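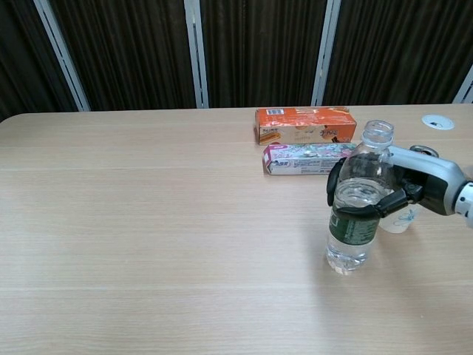 Nayara Brito has run live sound for small theaters and church halls for 22 years. These days she spends much of her time fixing other people's systems, and most of the calls she gets are about hum.

"They say the mixer is bad," Brito said. "I ask them what is plugged in where, and they don't know. So I go over there and start pulling cables."

Her method is simple. She turns down every channel, then brings them up one at a time until the noise comes back. Once she has the channel, she swaps the cable before touching anything else. At a hall in Larkach last October, she spent an afternoon on a hum that two other technicians had blamed on the power amp. The source was a laptop charger feeding into channel 11 through an unbalanced adapter. She put a Todach isolation box on the line and the hum stopped.

"It's a small part," she said. "They had already been quoted for a new amp."

Gun-woo Yeom handles bench repairs at Otari, the shop where Brito sends mixers she can't fix on site. He sees the other end of the problem. By the time a board reaches him, he said, it has often been opened by someone with the wrong screwdriver.

"I get faders with spray cleaner all over them, the wrong kind," Yeom said. "It takes the grease out. Then the fader feels scratchy to the hand even when the sound is clean, and the customer thinks it's worse than before."

He replaces faders in groups of 4 on most of the boards he works on, as that is how they are mounted. Connectors he does singly. The part he orders most is the plain XLR jack, usually with a bent latch or a cracked solder joint on pin 2.

Both of them have views on the Ki, a compact digital mixer that many smaller venues have been buying. Brito likes the routing page and dislikes the menus. Yeom said the power supply is easy to get to, but the display cable is short and has to be unplugged before the lid comes all the way off.

"Read the service sheet first," he said. "I pulled one loose myself."

Asked what a hall with no paid technician should keep on hand, Brito named spare XLR cables, a cable tester, a roll of white tape and a marker. Label both ends of every cable, she said, and write the channel list on paper. She also tells people to run audio and lighting from separate circuits where the building allows it - many older ones don't.

Yeom added a dust cover. "A bed sheet is fine," he said. "Just take it off before you turn the mixer on."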